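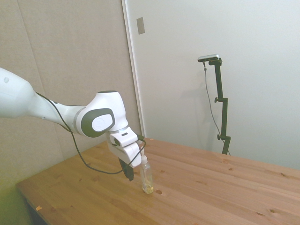

Grulham G2 parallel gripper – trial kit

In stock, ships from Stedholm. Demo units go out on a 22 day loan. Deposit required, see Terms.

Two-finger electric gripper for small and mid-size arms. Black fingers, white housing, one external cable. We run this one ourselves on the bench arm, so questions get answered by people who have had it apart.

Good for: bottles, caps, small boxes, tubes. Not good for: bags, anything floppy, anything wider than the stroke. For those look at the Craddock suction head, seperate page.

What's in the box

Gripper with flat fingers fitted
Spare finger pair, soft pads
Cable, plus 5 clips for routing
Flange adapter – tell us your arm when ordering
Printed quick start. Full manual is a download

What we tested it on

Small clear plastic bottles with screw caps, mostly. Narrow ones, with a bit of liquid in the bottom. Harder than they look. Clear plastic gives a depth camera very little to work with and a light bottle tips if one finger touches early. Pine table, plain white wall behind, sensor on a black stand at the back looking toward the table. No special lighting.

Flat fingers vs soft pads, 45 picks each, same bottle type, same program:

Flat fingers: 38 good
Soft pads: all 45 good

Misses with the flat fingers were nearly all tipped bottles on the way in. Slowing the close helped but we kept the speed the same for the comparison. If you only do rigid boxes stay on flats, they last longer and wipe down easier.

Also tried the Netari three-finger on the same bottles. Nice centering, big footprint, knocks neighbors over when things are packed tight. Fine for single items. Costs more and needs its own controller box. We still sell it – ask.

Camera notes

Fixed camera on a stand works fine with this gripper. Put it where the wrist doesn't block the last bit of the approach. Ours sits across the table from the arm. Lock both knobs on the pole properly, a stand that creeps will ruin your calibration and you will blame the gripper first. We did.

Wrist camera bracket is listed seperately. Adds weight, check your payload.

Cable

Leave slack at the wrist. The cable needs a loop big enough for the full wrist turn, but watch it on low picks because it hangs close to the table and can brush the top of a tall item. Clip it higher on the arm if your parts are tall. Do a slow dry run through every pose before going to full speed. Always.

Controller

Runs from the tool port on most arms we support. If yours has no tool port, add the Stedholm I/O box to the order. Firmware was updated in June, older demo units have been flashed. Open, close, set width, set force, read width. Thats the whole command set and it's enough.

Returns

Send it back in the orginal foam. Wipe the fingers first please. Missing clips are fine, missing adapter gets charged.

Next batch of loan kits leaves 12th November. Waiting list form is at the bottom of the Grippers page – include arm model, part size and part weight or we'll just have to email you for them.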